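Unit 3 Handout: Putting Things in Trays
Household Work and Its Claims, Wademley evening course

Read before the session. Bring the tray you were asked to bring, and if you bought one specially, keep the receipt.

The subject this week is containers, and I should say at the start that I don't believe most of what is written about them. The reading packet has a chapter from the Flurkari storage manual, 68 pages, and a shorter piece by Aldo Donati that argues with it. Read Donati first. The manual is pleasant to read and will have you agreeing with it by the second page, so it helps to have somebody grumbling in your ear.

The manual's main claim is that a thing with a place gets put back. You will have heard this from a relative. It may be true. The evidence offered is a household diary kept by people who had already agreed to buy the trays, and it ran through one May. Ask yourself what you would write in a diary if you had just paid for a drawer full of clear plastic.

A second claim is that see-through walls save time. Again, maybe. You can see what is in a clear tray from the side, provided the tray isn't on a shelf above your head, behind another tray, or full. I have a clear box of batteries at home and I still open it to find out which batteries.

The third claim is about shape, and this is the one we will spend the session on. The manual likes long, narrow trays. It says they "guide the hand." I have read that sentence many times and I can't tell you what it means. What a long, narrow tray does for certain is fit beside another one. What it does to round things is a separate matter, and the manual leaves round things out entirely.
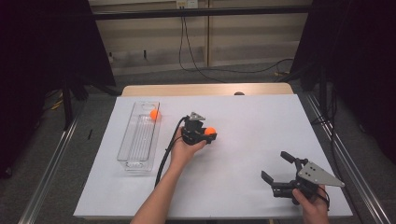
Notes by Adelmo Zuccaro
Wademley, 4 March 2020

One small orange ball is in the tray, up at the far end, and a matching one is still out. Look at it for a minute before reading on and decide what you think you know. Last term several people wrote that the first ball had rolled to the end. Others wrote that it had been set there on purpose. Neither group could have known. A ball at the end of a tray is a ball at the end of a tray, and if you want to say how it got there you need to have watched.

The same goes for where the second ball is headed. I assume the tray, and so will you. Write it down as an assumption.

Some points to argue about in class:

Ribbed bottoms. The tray has one. Donati says ribs are there to stiffen thin plastic and that any help in keeping things still is luck. The manual says ribs "hold contents gently." Before picking a side, work out which way the ribs run in your own tray and put a ball on them. Ribs running the length of a tray may steer a ball along it, while ribs running across may stop one. Or your ball may be too big to notice either. Please don't report a result for a tray you haven't tried.

Which way the tray faces. Lengthwise, pointing away from you, the far end is a reach. Crosswise, both ends are near but the tray takes up the width of the work surface. The manual recommends lengthwise and gives no reason. I suspect it makes for a tidier catalog page.

The white board. Small bright things are easy to find on a plain pale surface. I accept this one more or less as stated. My only complaint is that people then credit the tray. If you clear a table, lay down a white board, add a tray and find that sorting feels easier, you have changed several things at once and learned very little about any of them.

Sorting two of anything. Two matching balls don't need sorting, they need collecting. The manual uses the words as if they were the same job. Sorting means deciding which group a thing belongs to. Collecting means picking it up. A good deal of what is sold as a sorting system is a collecting system with labels on it.

On numbers

The Bortolotti survey in the packet lists 307 households and reports on 198 of them. Find the paragraph that says what happened to the rest. I'll save you some time: there is a footnote, and it says they "did not complete the storage phase." My guess is that the ones who gave up on the trays are exactly the ones worth hearing from, but the footnote doesn't say, so it stays a guess.

Task for the session

Work in pairs. You need a tray, a flat board or a sheet of stiff white card, and two small balls of the same size (the course box has some). One person moves the balls into the tray and the other writes down what happens, in order, with no explanations. Do it with the tray lengthwise, then crosswise. Swap and repeat. Record where each ball stops. If it falls off the table, that goes in the notes too.

Then write half a page on whether the tray helped. "I couldn't tell" will be marked the same as any other answer if your notes back it up. "It felt more organized" won't get you far.

For next week: the Nanditz chapter on drawer dividers, first half only. The second half is an order form.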